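Sturness Workshop, Cell 2 working group
Minutes of the meeting held on Wednesday, July 8, 2026, in the bench room

Present: the cell group, both shifts. Apologies from stores, who sent a list instead.

1. Minutes of the last meeting
Agreed, after the word "fixed" was changed to "adjusted" in two places.

2. Matters arising
The key to the tool cupboard has been found. It was in the tool cupboard.

The January action to label the spare tool rods is still open. It has been carried forward so often that the chair asked whether it ought to have its own agenda heading. It may not.

3. Pushing tool: drift after long runs
The day shift reported that the tip had been ending up 2 mm low by the end of a long run. The log shows the first low reading at cycle 813, and the arm stopped itself on a force limit shortly afterwards. The evening shift said they had seen nothing of the kind. The day shift pointed out that the evening shift does not do long runs.

The rod was taken out and measured, and is straight. Suspicion has moved to the black collar at the wrist, which had been tightened by feel. There was some discussion of whose feel. The Lerkar sheet gives 6 Nm for the collar screw, and the torque wrench is in the second drawer, in its case, in very good condition.

Agreed that the collar is done up with the wrench from now on, with the tab on the right as seen from the operator's side. The tip height is to be checked against the board after every collar change and again at the start of each shift. The check takes a couple of minutes. A counter-estimate of a quarter of an hour was heard and not minuted further.

4. Board and blocks
The meeting moved to the bench for this item.

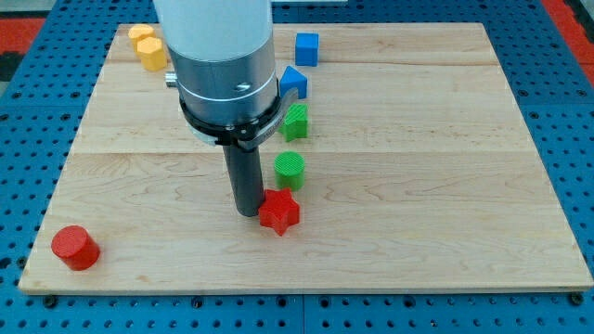

Cell 2, pushing tool over the maple board, with the printed blocks set out.

The board is to stay. A proposal to replace it with a plastic sheet was put again, on the grounds that wood moves with the weather. It was put to the meeting that the readings had gone wrong at the wrist and the weather had been fine. Proposal withdrawn, for now.

The board must be checked for rocking before it is clamped, and the perforated table brushed down first. Swarf in the holes was found last month, and stores would like it known that they did not put it there.

The blocks came from Omoregie as one printed set. The group discussed whether the tops should be sanded, as the print pattern shows on some of them. Agreed to leave them alone. The last person to improve a block made it a different size, and it had to be taken out of the set. Replacements are to be printed from the Omoregie files and measured before use, and the old ones thrown away properly - the windowsill is not a bin.

5. Height check procedure
The written procedure still refers to the old tool, which was shorter. Anyone following it to the letter would drive the new one into the board. It was noted with relief that the procedure does not seem to be widely read.

Revised steps were agreed: blocks off, arm at slow speed, lower over bare wood away from the plank seams, feeler gauge under the tip, write the reading down. The last step was repeated for emphasis.

6. Service visit
Tudar have offered a visit to look at the wrist joint. Members felt the collar should be ruled out first, as the last call-out ended with the engineer tightening a screw and having a cup of tea. Visit to be held in reserve.

7. Actions
Day shift: refit the collar to the sheet figure, do one long run, bring the log.
Evening shift: one long run as well.
Both shifts: start-of-shift height check, in the book, in ink.
Stores: order 2 spare collar screws and a stiffer brush.
Chair: rewrite the height check page and remove the old one from the wall.
Unassigned: labels for the spare rods.

8. Any other business
The stool. Deferred.

Next meeting when both long runs are done.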